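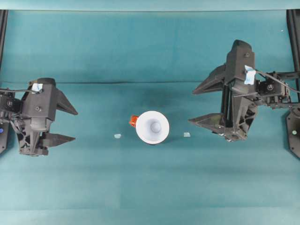
From: Zoi Galanis
To: Purnville Women's O-30 players list
Date: Saturday, February 15, 2020
Subject: Re: keeper situation for the Buenaventura tournament

Hi all,

Sorry to top this thread up again when half of you are probably on your way to the field, but Hiba asked a fair question and I'd like us to settle it before the roster closes. I've left her message in so you don't have to dig.

Hiba Zoubi wrote:
> Quick one. With Sigrún out until at least the end of March, are we
> really going to Buenaventura with no proper keeper? I'm fine taking
> a half in goal but I'm five foot two and I can't kick it past the
> center circle. Raed says the Pradus team has a backup who might
> guest for us. Can we do that under the tournament rules, and does
> it cost extra? Also, the hotel wants the balance, what is it now?
>
> Hiba

OK, the rules first. Guest players are allowed, two per team, as long as they aren't rostered with anybody else in the same age bracket. Pradus isn't entering the over-30s this year (they're doing the open division), so their backup should be fine if she's old enough, and I've asked Raed to find out tactfully! Her guest card would be on us. I'd much rather pay for a card than watch Hiba try to tip one over the bar again, brave as that was.

If we can't get her, I vote we stop sharing the job by halves. We did that at the fall tournament and every goal we gave up came in the ten minutes after a swap, when the back line was still figuring out who was shouting at them. One person per game, gloves on, done. Tala has already said she'd take the Saturday morning one.
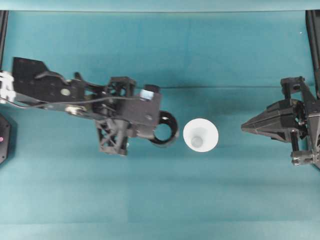
My bigger worry is how far our keeper ends up from everybody else. Against Skuler last month our center backs pushed up to midfield on every goal kick and then jogged home, and their number nine just waited for the long ball. Think of the little white cup on all that teal, sitting slightly right of center with open cloth in front of it and behind it, and you've got my view from left back for most of the second half. Sigrún could get away with it because she reads the game so early and comes flying out. A stand-in can't, so please, center backs, drop ten yards sooner than feels natural and let the midfield moan at you.

I'd also like us to play the goal kicks short. The tournament is using the new law, so the ball is live as soon as it's kicked and a defender can take it inside the box. We tried it at practice on Tuesday and it looked like a fire drill for the first few goes, but then it got pretty good.

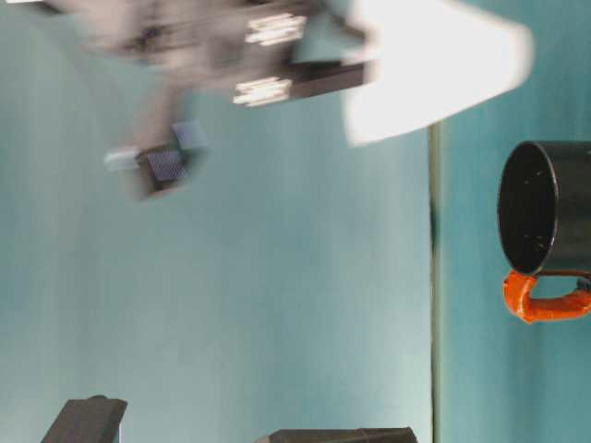
The catch is that both fullbacks have to show for it every time, wide and facing up the field, and I include myself in that. If neither of us is open, knock it long down the right and we'll all chase it. No heroics across the six-yard box, please — I still have dreams about the Skuler one.

Money, then. Team entry was $465 and it's paid. The hotel balance is $1210 and they want it by next Friday, so if you haven't sent Tala your share yet, please do it this weekend. Kids and partners can still be added to the rooms, but tell her before she calls them. 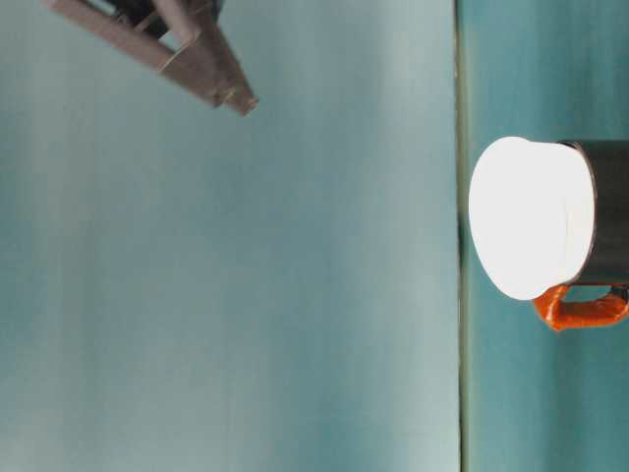 She's also holding the spare uniforms, and we're short one long-sleeved keeper jersey in anything bigger than a small. If you have one in the garage that isn't black (the refs at Buenaventura wear black and they're fussy), bring it Tuesday.

Sigrún says the knee is less puffy and she's coming with us anyway to sit on the cooler and yell. I told her she's in charge of warming up whoever is in goal. Raed, can you let me know about the Pradus keeper by Monday night, even if it's a maybe?

Zoi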